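The Back Bedroom at Flasby, Gallery

Mar 5, 2022

Welcome back, friends, and thank you for all the kind notes about the last set. It has been a long, gray winter at our end of Grirbridge, and I have spent a good deal of it upstairs, slowly putting the guest room to rights. We call the house Flasby, after the old sign that came with it, and this room has been a sewing room, a box room and (for one very long July) a bedroom for three cousins at once!

I promised to show how the bedding came together, so let me ramble for a minute first. I wanted a bed that looked like somebody might really nap on it — soft colors, plenty of texture, and one bright thing to wake it all up. Graham Nuttall, who has put up with my changing the covers 6 times, voted for plain white. He was overruled.

The quilted spread in white, light gray and a muted blue-gray is my favorite, with that puffy, pebbly feel you can't help running your hand over. A brown-and-white check down the side keeps it from getting too cool.

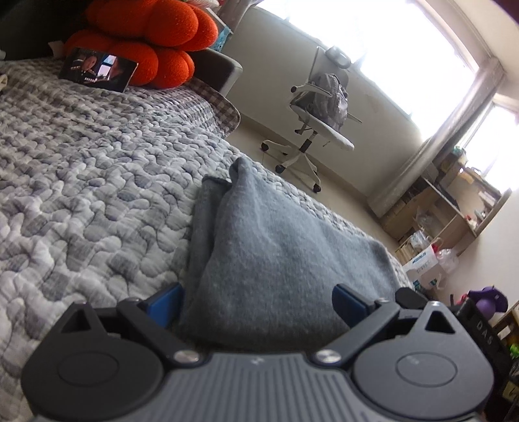
I do like a gray fleece blanket for the end of a bed, too, and I am hopeless at folding them neatly. The orange plush cushion lives up by the headboard, all round lobes like a pumpkin or a big flower, depending on who you ask.

Next month I'll get on to the curtains, if the Staniforth fabric ever comes. I have 43 inches of it so far and need a great deal more, so do wish me luck.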